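Sorting by Color on a Small Table

The toy library in Stedport lends out table games and sorting boards to families with young children. We spoke with the woman who checks each set when it comes back. She asked us to leave her name out.

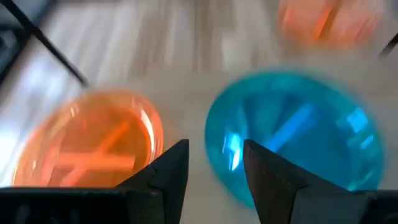
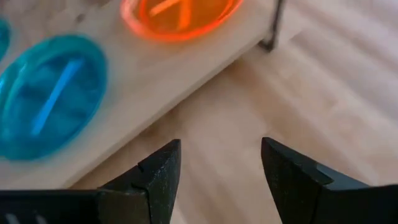 Orange and blue discs, seen up close.

Page last changed: Oct 12, 2020

She started at the library after 2 years in the school office on Hornness Road. "I thought it would be mostly shelving," she said. "It's mostly wiping things down."

The see-through discs are her favorite part of the collection. "Kids hold them up to the window before they do anything else. You can't get them to the board until that's done."

The library owns 600 pieces in all, kept in bins by type. Color sets go out more than anything with letters on it. She puts that down to age. "A child of 2 can't read, but he'll tell you which one is orange."

Scratches bother parents more than they bother her. "A scratch is fine. A crack goes in the trash."

Boards get a dry cloth, never a soaked one, and she looks over the edges for splinters. A board with marks in the grain stays on the shelf as long as it's smooth to the touch.

In September the library added a second pickup spot at the Skondard building. Loans last 2 weeks, and a set can be renewed once if no other family is waiting.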